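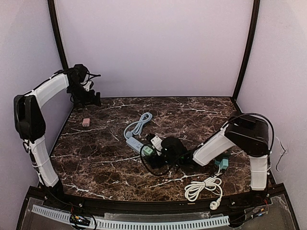
Caring for a dark marble-look tabletop

A dark brown top with pale veins looks rich in the evening and a little cruel in the morning, when the sun comes from the side and every finger mark is shining. We have lived with such a table for six years, first in the apartment in Sukunside and now in the house, and I have written down what works for us. Some of it I learned from my neighbors, and some of it by making mistakes.

First find out what you have

Many tops that look like marble are something else. It can be real stone, glass with a print under it, ceramic, or a printed surface over board. Look at the edge and at the underside. If the veins continue through the edge, it may be stone. If the underside has another color and you can see a thin layer on top, it is a covering. Real marble does not like vinegar or lemon, and the mark they make is not dirt, so it cannot be washed away. If you are not sure, treat the table as stone. You lose nothing by this.

Daily wiping

Take two cloths. One is damp, with a small drop of dish soap in the water, and one is dry. Wipe with the damp one in long straight lines from one side to the other, then go after it immediately with the dry one. On a dark surface the drying is more important than the washing. Water left to dry by itself makes gray rings, especially where the tap water is hard, as it is with us.

Do not use much soap. For a long time I believed my table was getting dull from age, and it was only soap. I washed it three times with plain warm water and the shine was back.

Microfiber is good, but wash it without fabric softener. Softener stays in the cloth and then you spread it on the table. I use the gray Fesiner cloths, the thin kind for glasses and windows. The thick ones leave lint on brown.

Streaks

If you still see streaks, bend down and look across the top toward the window. From above you will not find them all. For a ceramic or printed top I mix 50 ml of rubbing alcohol with 300 ml of water in a spray bottle, spray it on the cloth and wipe. Keep it away from flames, and write on the bottle what is inside. For real stone I use only a cleaner made for stone.

Crumbs on the veins

A patterned top hides crumbs very well. On the brown parts you see flour, on the white and tan parts you see coffee, but toast crumbs disappear everywhere. Before rolling dough or putting down paper, pass your flat hand over the whole surface. The hand finds what the eye does not.

The curved edge

If your table has a front edge that is a little bowed, it will collect more grease than the straight sides, as people lean their arms there. Wipe it separately, with the cloth folded over the edge, top and underside together. Straight table runners look crooked beside a curve. Put the runner along the straight back edge, or leave it away.

Scratches

Sand from the bottom of flower pots and bowls does most of the damage. I put small felt circles under everything that stays on the table. The felt must be changed when it becomes hard, for us every December, when the table is cleared anyway for the holiday baking. Please do not drag a heavy pot, even with felt. Lift it.

For fine scratches on a covered top there are colored wax sticks. Billora has a set with several browns. Choose one a bit darker than you think, rub it in, take away the rest with a plastic card and polish. On a vein it is better to do nothing, the pattern already hides it.

If you want to sand a stone top, know that 1000 grit is only a beginning for polishing and it will leave a dull area. I would give this work to a professional. The Yadav stone shop looked at our window sill and told me the same thing before I could do harm.

Hot things

Always a trivet, also for the small coffee pot. Stone can crack from sudden heat and a printed top can lift or turn white. Cork is better than metal, because metal feet scratch.

The wall behind

If the table stands near a pale wall, splashes from wiping will show there after some months. Leave a space of about the width of your hand, so that you can reach in with a cloth. A wall in light gray or lavender makes a nice calm background for a dark top, but it must be washable paint. With matte paint we had shiny spots everywhere we rubbed, and finally we painted it again in satin.

Last changed: 2023-10-17. I added the part about wax sticks.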